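Planning notes for the Prernstead harvest supper

29/03/2025

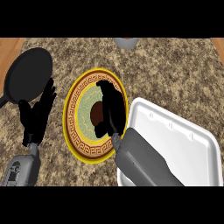
The harvest supper and dance at Prernstead Hall is set for September, and the booking form went in last night. The hall holds 392 people standing, but the limit drops once tables are out, so the floor plan has to come first. I am putting the food along the back wall and the band, Juntunen, on the low stage. Cooking on site will be kept small: one black frying pan on a granite counter is the scale I have in mind, with everything else brought in cold. The kitchen has two circuits, and the sound desk must not share either of them.

Doors open at 5. Juntunen will play two sets with a 15 minute break between them. The raffle goes in the break. Last year it ran during the second set and the numbers could not be heard past the third row.

Zakbridge is lending the folding tables again. They need to be back by noon the next day, so the stacking cart has to stay near the side door. The cart does not fit through the front.

Still open: parking on the grass if it rains, and whether the Prerorero dance group wants the early slot or the late one. They need a clear floor, so the late slot would mean moving tables halfway through. I have asked for an answer before the posters are printed.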